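Surik Sound Session Cards
README for the public data folder, third release

What is in this folder

The folder contains session cards from sound relaxation courses that were held in Tallby and in the Grusska house by the lake. One session card is one text record. It says which instruments were played, in which order, how long each one was left to ring out, and how the person who guided the session rated the calmness of the group at the end. There are 200 cards in total. 70 of them come from Tallby, the rest from Grusska.

The cards were first written by hand. They were typed in later, and the spelling was not corrected except in the names of instruments.

Files

cards.csv: all session cards, one per line
instruments.csv: list of bowls, gongs and chimes with their weight and basic tone
sequences.txt: the playing orders as free text, as the guide wrote them
terms.txt: small word list, because the guides do not use the same words for the same thing

Fields in cards.csv

card_id: a running number, without meaning
site: TA or GR
length_min: length of the session in minutes. The normal session is 45 minutes. Longer ones were split over two cards, and both cards then carry the same value in the field pair.
opening: the first instrument which was played
closing: the last instrument which was played
rest_s: the silence after the closing tone, in seconds
position: lying, sitting or mixed
calm: rating by the guide, from 1 (restless) to 5 (very calm)
note: free text, often empty

Please be careful with the field rest_s. In Grusska the silence was measured with a watch. In Tallby it was estimated by breath count and changed to seconds afterwards, so I do not recommend comparing the two sites on this field.

How the cards were collected

Collection started in February with the Kaufmann card, a printed form with 3 columns. The form had no place for the position of the participants, and we added this by hand on the back side. Cards where the back side is blank have the value "unknown" in position. They should be kept for questions about instruments and left out for questions about posture.

No participant is named in the data. Health information was not asked for. Where a guide had written something private in the note, the full note was removed and replaced with the word REMOVED.

What the data can be used for

It is suitable for planning a course, for looking at common playing orders, and for teaching new guides how to write a useful card. It is not suitable for any statement about a medical effect. The calm rating is the impression of one person, who was also busy playing.

Known problems

- Several guides write "big bowl" for two different bowls. See terms.txt before you filter.
- The basic tone of the wind chimes is missing.
- In the Tallby cards a gong at the end is sometimes written under note and not under closing.
- Sessions that were stopped early have a length but no calm rating.

Changes in this release

Double cards were deleted. The field pair is new. The column mood was renamed to calm, so older scripts must be adjusted. The file was last checked on June 17, 2018.

Terms of use

You may copy, change and share the cards for teaching and for private study. Please name the source as "Surik Sound Session Cards". If you find a mistake, send the card_id and the correct value, and it will go into the next release. 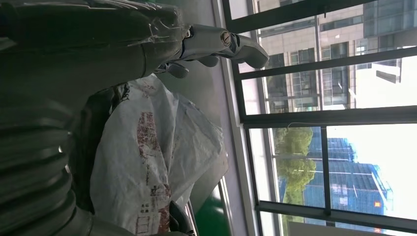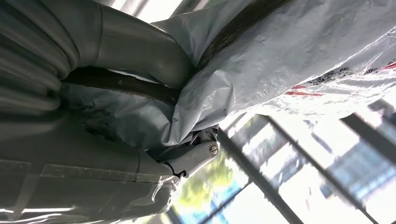

Gray robot arm and crinkled plastic covering, two views.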